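20 mars 2018

Imprimer | Envoyer par e-mail

Essai surgrips, suite. Lot Belier ref. 2712, posé sur manche alu, bobine neuve. 200 cycles à sec -- rien à signaler. Reprise au brouillard salin, 204 cycles (compteur arrêté trop tard, tant pis). Le bord se décolle côté talon, toujours au même endroit. Le Trudunura tient mieux mais peluche.

Colle D'Amico : ne plus utiliser le pot de janvier, il file. Refaire la serie à 80 % d'humidité avant de conclure quoi que ce soit. Penser à noter le sens d'enroulement, oublié deux fois !!

0 commentaire | 4 partages

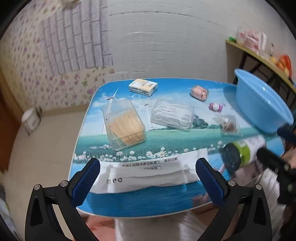
Rubrique : Raquettes et accessoires

Reste à faire -- repeser les chutes, recommander du ruban de finition chez Kidudell, nettoyer le banc.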